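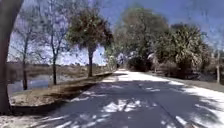 「復活するらしいぞ、『スコディス』が」

電話の向こうでブラヒム・ファーミーがそう言ったとき、私は台所で玉ねぎを刻んでいた。十一月で、窓が結露していた。

「誰が言った」

「ヴレトス本人がポッドキャストで。六分くらい喋ってる」

「酔ってたか」

「少しは」

『スコディス』は、私とブラヒムとガザル・アクバリが脚本室にいた深夜アニメだ。全部で254話。よかったのは最初の66話までで、これは私の意見ではなく、ファンサイト「ノネント」の住人たちが昔から言っていることだ。あそこの連中は私の書いた回に片っ端から低い点をつけた。腹は立ったが、読み返すとだいたい合っている。

「新しい局はスラードだ。配信のほう」とブラヒムは続けた。「当時の脚本家を全員呼び戻すって」

「全員って誰だ。半分は業界にいないだろう」

「だから、いる人間を全員だよ」

玉ねぎを鍋に放り込んだ。呼び戻す、という言葉はこの二十年で何度も聞いた。映画版のときも聞いたし、舞台版のときも聞いた。舞台版では本当に打ち合わせまで行って、サンドイッチを食べて帰ってきた。その後は連絡がない。

翌日、ガザルに電話した。彼女はいま広告の仕事をしていて、私たちの中で一番まともに暮らしている。

「聞いた?」

「聞いた。うちにはメールが来た」

「来たのか」

「読む? 『あの頃の自由な空気をもう一度』だって」

あの頃の脚本室に自由な空気などなかった。エアコンが壊れていて、ヴレトスは自分の冗談にしか笑わず、ガザルの書いた一番いい台詞は毎回、誰かの名前で放送された。そのことを言うと、彼女は少し黙った。

「20ページの企画書がついてる。キャラクターが全員、犬を飼ってる」

「なぜ」

「知らない。調査の結果だって」

「受けるのか」

「返事はまだ。あなたは?」

私にはメールが来ていなかった。迷惑メールのフォルダも見た。616通あって、半分は墓地の案内だった。そう伝えると、ガザルは笑い、それから笑ったことを謝った。

夜、ヴレトスのポッドキャストを聞いた。第一話の冒頭の冗談を自分が思いついた晩のことを、彼は細かく語っていた。雨で、タクシーがつかまらなくて、歩きながら急に浮かんだのだという。

あれを書いたのはブラヒムだ。昼間、カレーを食べながら書いた。私は隣にいて、そんなに面白くないと言った。

再生を止めてブラヒムにかけた。

「聞いたか、タクシーのくだり」

「聞いた」

「いいのか、あれで」

「よくはない。でも明日、ヴレトスと昼飯を食う」

「何を食う」

「カレーだ」とブラヒムは言った。「向こうの奢りで」

奢りのところは信用しなかった。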